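Can a machine do the washing-up yet?

Several readers wrote in after the February issue to ask what had become of household robots. We ran a short piece then on floor cleaners, and most of the letters said the same thing: a machine that pushes dust about is fine, but what people want taken off their hands is the kitchen. So this month we look at the sink.

The short version is that two-armed robots can now do parts of the job under supervision, and that the parts do not yet add up to the whole. The arms themselves are good. They can reach over a counter, hold a bowl level and set it down gently. What they lack is the knack of dealing with whatever happens to be in the way, and a kitchen is mostly things in the way.

Eun-ji Song has been following this work for the Pralesstead newsletter and helped with much of what follows. She suggests thinking about washing-up as a string of small jobs. Find a dish. Get hold of it. Take out anything lying in it. Bring it to the water, rub it all over, rinse it, put it somewhere it won't fall. A person runs these together without noticing where one stops and the next starts. A machine has to get through each of them, and a slip early on spoils everything after it.

Getting hold of the dish is harder than it sounds. Most of these machines have two fingers to a hand, which open and close in a straight line. That suits a box or a bottle. A bowl has to be taken by the rim, with one finger inside and one outside, and if another dish is nested under it the outside finger has very little room. Add a spoon left in the bowl and the machine must decide whether to take the spoon out first or carry the lot.

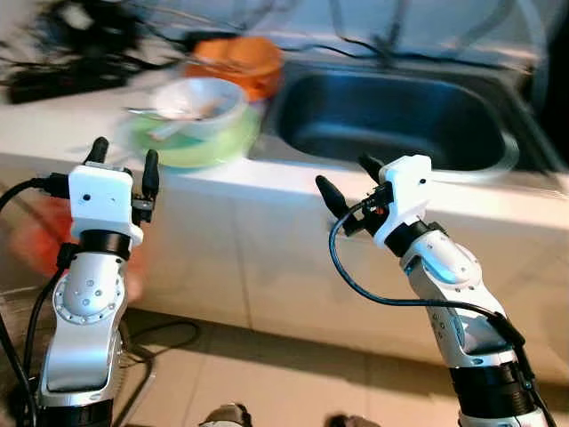 Why do these robots need two arms for a job many people do with one hand in the water?

Because one arm has to hold the dish still while the other scrubs it. A person washing up does the same without thinking about it, and even when one hand seems idle it is usually steadying something. With a single arm the dish has to be pressed against the basin or fixed in a holder, and neither works well for more than one shape of dish.

There are three ways of teaching a robot this sort of work at present. The oldest is to write out every movement in advance. It works on a production line, where the part arrives in the same spot each time, and it fails in a kitchen as soon as somebody leaves a mug in a new place. The second is to have a person steer the arms through the job, over and over, and let the computer learn from the recordings. The third is to practise in a computer model and then move to real dishes. Most groups now mix the last two, and steering by hand is where most of the hours go.

The Tavares project, which Eun-ji visited for us, works mainly from steered runs. The people there were frank about their results. On a good day, with dishes the system had met before and set well apart, it would clear three bowls into a sink without help. With the same bowls stacked it usually needed a hand. The longest unaided stretch they had managed was around 6 minutes, and a good part of that was the arms moving slowly so as not to knock anything.

Speed is a fair complaint. Anyone used to doing the dishes after supper would find it hard to watch. The engineers say the arms could go a good deal faster, and that they are held back on purpose. A plate dropped from a hand's height into a steel sink will often survive. A plate swung into the edge of the counter will not.

Then there is the question of seeing. A camera fixed high up gets a fair view of the counter but loses sight of the fingers at the moment they close. For this reason many machines carry a small camera at the wrist as well. It gives a close view of whatever is about to be picked up, though it brings its own troubles. The view tips over whenever the wrist turns, and shiny steel throws reflections that can be taken for edges. Plates standing on their sides next to one another are a known nuisance, as are thin things such as skewers and the wires of a whisk.

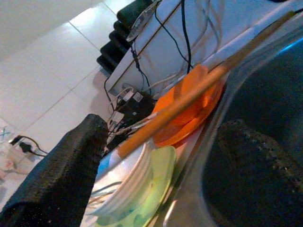 Plates, a whisk and a long wooden stick beside the sink.

Scrubbing itself has had less attention than you might expect. Picking up and putting down can be checked with a camera, so it is easy to say whether the machine did it. Whether a plate is clean is another matter. People go largely by feel, and press harder where the sponge drags. Some fingers can now sense pressure, but turning that into a sense of "still greasy just there" is some way off.

Shop-floor work is in better shape. Dakow, a maker of small fittings, has two arms loading trays on its packing line, and Tatov has been trying a similar pair for sorting returned parts. Both firms told us the machines earn their keep on dull, steady work where nothing changes from one hour to the next. Both also keep a person close by. At Tatov that person spends much of the shift on other tasks and goes over when a light comes on, which happens more often in the first hour than later.

None of that carries over neatly to the home. A firm can change its trays to suit the machine. Very few of us are going to change our crockery, move the sockets or promise never to leave a pan on the wrong side. A dishwasher gets round the difficulty by asking the owner to do the loading, and loading is the very thing a robot would be bought for.

As for price, we were given no figures we would care to print. All the two-armed machines we asked about are sold to workplaces and research groups, and none of the makers would name a year for a household one.

Readers who already have a robot of any kind doing a chore at home are asked to write and tell us how it gets on, including what it breaks. Letters for the next issue should reach the Pralesstead office by May 11, 2023.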